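La baguette jetable, fin de service

15/01/19 – À Jasurlow, on mangera bientôt ses nouilles avec des baguettes consignées. La chaîne de cantines Storka réclamera dès mars 35 centimes par paire, rendus au client qui pense à la rapporter. Les distraits financeront donc le lavage, ce que la direction appelle un partenariat.

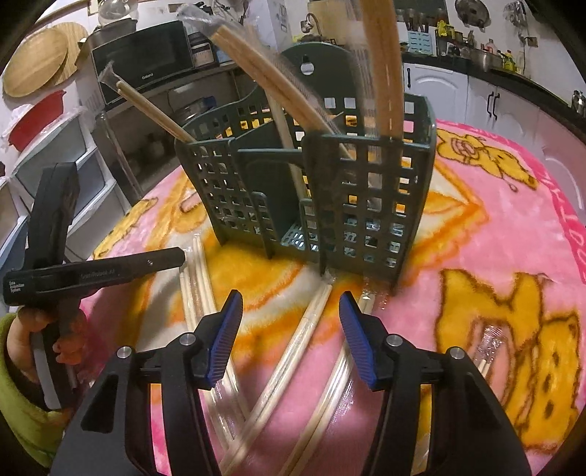
Quatre mois de réflexion

L'enseigne a testé la formule dans 23 cantines. Selon elle, 90 % des paires sont revenues. Les autres vivent sans doute dans des tiroirs, auprès des sachets de sauce soja de 2016. « Les gens s'attachent », constate Pirjo Manninen, directrice des achats, qui négocie désormais avec le fabricant Ortner un modèle moins attachant.

Son concurrent Drarik garde le jetable et promet une étude. Il en promettait déjà une l'an dernier.
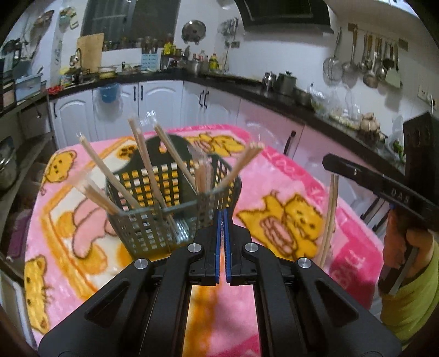

Des baguettes en bois dans un panier ajouré.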